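Keeping old newspapers and using up the rest

If you still take a printed paper, the pile by the door grows faster than you can read it. These are the habits that have worked in our house for cuttings, whole issues worth saving, and the large heap that is neither.

Cutting out an article

Cut with a steel rule and a sharp craft knife on a board. Scissors wander on newsprint. Write the title of the paper and the date on the back in soft pencil before you do anything else. Ballpoint shows through, and felt tip spreads. If the article runs over to another page, cut both parts and keep them together in one folded sheet of plain paper. Do not use a paper clip. It will rust and leave its shape on everything near it.

Sticky tape goes brown and lets go after a few years. For a tear, use a strip of thin tissue and a little wheat paste on the reverse, then press it under a book overnight.

Saving a whole issue

Store it flat and open to its full size if you have the room. Otherwise one fold, the fold it came with, and no more. Acid-free boxes are worth the money for anything you want to hand on. For the rest, a clean shirt box lined with acid-free paper will do. Keep it under a bed or on a wardrobe shelf, away from outside walls. The loft is too hot in August and too damp the rest of the year.

I lost most of a run of the old Trornport weekly this way — 23 issues from its last years, before the Skosport group bought it and moved the printing out of town. They had gone the colour of tea and broke along the folds when I lifted them.

Photocopy or scan anything you refer to often. Newsprint does not like being handled, and the copy will outlast it.

Cleaning windows

Crumpled newspaper still works on glass. Use one part white vinegar to four parts water in a spray bottle, wipe with a damp cloth first, then polish with the paper. Choose the plain black and white pages. Wear gloves if you mind ink on your fingers, and keep it off painted frames.

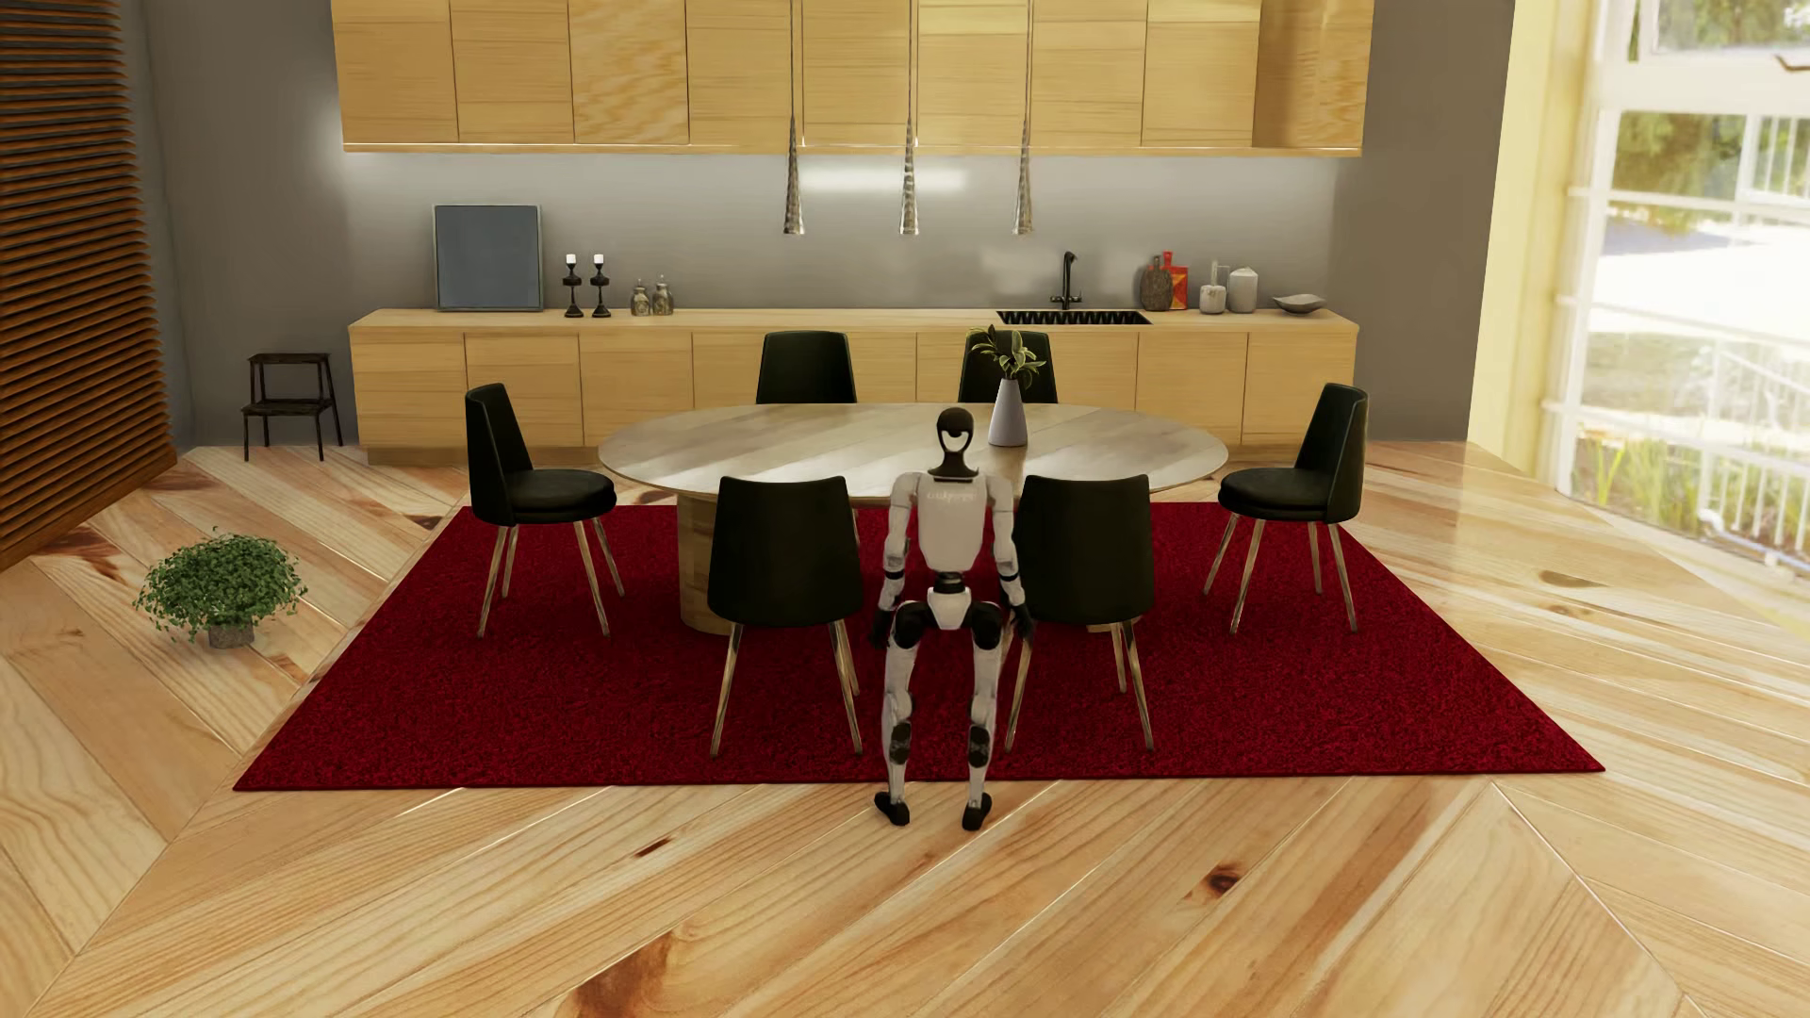 Raphaël Coste

Drawers and shelves

A double sheet makes a good liner for a shed drawer or the bottom of a vegetable box. Change it when it feels limp. In a kitchen cupboard, put a layer of baking paper on top so that nothing picks up print.

Wet shoes and boots

Take out the insoles, fill the toes loosely and replace the paper after an hour, then again at bedtime. Leave them well away from the radiator — leather cracks if it dries too quickly.

Compost and recycling

Tear plain pages into strips and mix them with grass cuttings or peelings. Leave out the glossy supplements. For the kerbside, keep the bundle dry and don't tie it with plastic string.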